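Kokthorpe Shelf Notes

README for the shelf and cabinet collection, second release
Last updated: Dec 25, 2023
Maintained by Meinrad Schnyder and Beat Pichler

What this is

Kokthorpe is a collection of written notes and photos about home shelving: how it gets loaded, how it gets cleared out, and what people do with the compartments in between. We started it because we love this stuff (yes, shelves!) and couldn't find a set that paid any attention to the insides of the furniture. Catalogs show you a vase and three books. We wanted the screw holes, the dividers, the odd compartment where the batteries end up.

This release has 615 entries. Each one covers a single shelving unit on a single visit, with a short text note and at least one photo. New since November: built-in units, which we'd been wanting to add from the beginning, and a much better set of notes on empty compartments. Rupert Brunner wrote most of those and they are a joy to read.

What's in the folders

notes/ holds the text, one file per entry
photos/ holds the pictures, named to match the notes
terms.txt is our word list, and please do look at it before you write anything
changes.txt is the running list of fixes

Terms

A compartment is any open space with a board below it. A divider is an upright between two compartments. A board is a horizontal, fixed or not. We write "empty" only for the compartment we mean, never for the whole unit, so a unit can have empty compartments at the top and still be listed as in use. Screw holes get their own field, which made Rupert very happy.
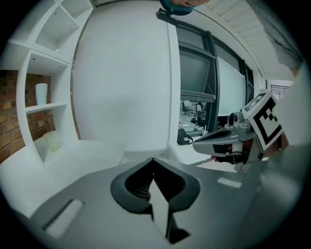
Norkholm Home Storage Club, Shelving and Cabinets Group

White built-ins with open, stacked compartments are my favorite part of this release. The upper ones are often the last to be filled, and when they're bare you get to see the little dark screw holes inside and start wondering about where another board could go! If you're writing up a unit like this, begin at the top and work down, and give each compartment its own line. Color goes in plain words: white, grey, brown. We don't guess at the material from a photo.

How to add an entry

Copy blank.txt from notes/, fill it in, and save it under the next free number. Notes can be up to 80 words. If you need more than that, split the entry by section of the unit. Thomas Marino reads everything that comes in and will write back with questions (he's quick, and he really does want to know what was behind the divider).

Known gaps

Corner units are thin on the ground. Entries from the Hubmann set use "shelf" for both board and compartment, and we're still working through them. Two entries have notes but no photo yet; Silvan Aebischer has them on his list.

Use

Free for study and teaching. Please name the collection and the release, and send us whatever you make with it. Corrections go to Beat.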